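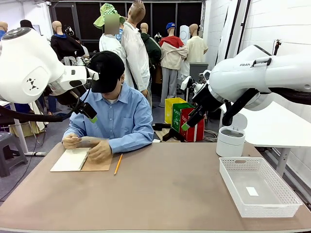 Figure 10. Dressed mannequin seated behind a table.

Section 4: Seating and Dressing Your Villus Figure

You've unpacked the parts, checked them against the list in Section 2, and put the legs together. Now comes the fun part! A seated figure can bring a shop window, a museum room or a costume show to life, and the Villus holds a pose beautifully once the hips are set right. Set aside an afternoon the first time. After that you'll fly through it.

Before you start

You will need the long hex key from the parts bag, a soft blanket, the two seat straps and the clothes you plan to use. Choose a chair with a flat seat and a straight back. Stools and rocking chairs are not suitable for this model.

CAUTION: The torso is top-heavy until the straps are fastened. Keep one hand on it during steps 3 to 6, or ask someone to hold it for you.

Seating the figure

1. Lay the blanket on the floor and place the torso on it, face up.

2. Put the pants or skirt on the legs now, while they are still separate from the torso. Pull the waistband down to mid-thigh so the hip joints stay clear. Long dresses go on later, over the head.

3. Slide each leg into its hip socket until you hear a click. The sockets are marked L and R on the inside.

4. Bend both hips and set the figure on the chair with its back flat against the chair back.

5. Pass the lower strap around the waist and the chair back, and buckle it behind. It should be snug, with no slack when you tug on the shoulders.

6. Pass the upper strap under the arm sockets in the same way. A jacket or loose shirt will hide it completely.

7. Tighten the hip screws a quarter turn at a time, left and right in turn, until the thighs no longer drift.

Note: If the feet don't reach the floor, fit the Khunthong foot block (part 3365). A dangling foot is the first thing people notice, and a planted one makes the whole pose look relaxed.

Dressing the upper body

1. Take off both hands by turning them toward the thumb. They lift straight out.

2. Thread the arms through the sleeves first, then hook them into the shoulders. With a stiff coat it is much easier to put the empty coat on the torso and feed the arms in from the cuffs – try it both ways!

3. Close buttons and zippers from the bottom up, then smooth the fabric over the seat so it doesn't bunch at the waist.

4. Put the hands back on. Turn them until the small notch lines up with the one on the wrist.

5. Add the wig, hat or glasses last.

CAUTION: Do not push pins into the body. The outer skin will split and the warranty does not cover it. Use the clips supplied.

Placing the figure at a table

Slide the chair in before you set the arms. Leave enough room to get a hand between the figure's stomach and the table edge, or the hips will slowly creep forward. Then let the forearms rest where they fall naturally and tighten the elbows. Small changes go a long way here. Tip the head down a touch and your figure is reading; turn it to one side and it's listening to a friend. Play with it!

The elbows are not made to carry weight. Anything heavier than 300 grams, such as a full teapot or a thick book, should sit on the table with the hand placed beside it.

Care

Wipe the skin with a damp cloth and plain soap. Wurkov joint wax goes on the shoulders and hips every June, or sooner if they squeak. Keep the figure out of strong sun when it's wearing dark or red fabric, as some dyes will stain light skin tones for good.

Re-check both straps every time you change the outfit.

Spare hands, straps and clips are listed on page 136 of the Illonura parts catalog. For standing poses, go on to Section 5.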